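Climville Water Utility Sets New Schedule for Pressure Zone Work

CLIMVILLE, July - The Climville Water Utility will divide its Jerkholm service area into 4 pressure zones under a work plan approved Monday. The area has operated as a single zone and serves 788 metered connections, most of them residential.

Static pressure at the lowest addresses in Jerkholm has been measured at 100 psi. Under the plan, regulating valves at the zone boundaries will bring household pressure down to a range suited to ordinary bathroom and kitchen fixtures. Addresses on the upper streets will stay on the existing feed until the Fovham booster station is rebuilt. 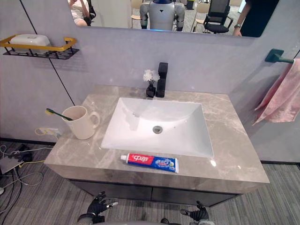 Valve vaults will be installed one zone at a time, starting at the Fovham end. Each shutdown is limited to 6 hours and will begin at 9 a.m. Door notices will be left two days ahead. Water may be cloudy when service returns. Customers should run the cold tap in the bathtub until it clears, then clean the faucet screens.

Homes that already have a pressure regulator at the meter may keep it. The outlet setting should be checked after the zone change, as a regulator set above the new street pressure will stay fully open. Closed systems with a backflow preventer also need a working expansion tank. The utility does not adjust equipment on the customer side of the meter.

The valves will be supplied by Sproģis, which will also provide the pressure loggers for each vault. Logger readings will be posted with the monthly water quality figures.

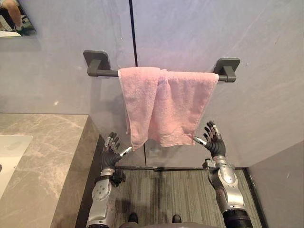
One Jerkholm customer asked in written comments whether lower pressure would mean weaker showers on second floors, and wanted readings taken upstairs before the first valve is set. The utility will take readings on request at an upper-floor fixture, before and after the change, at no charge.

Requests can be made at the Climville service counter or by return of the card enclosed with the July bill.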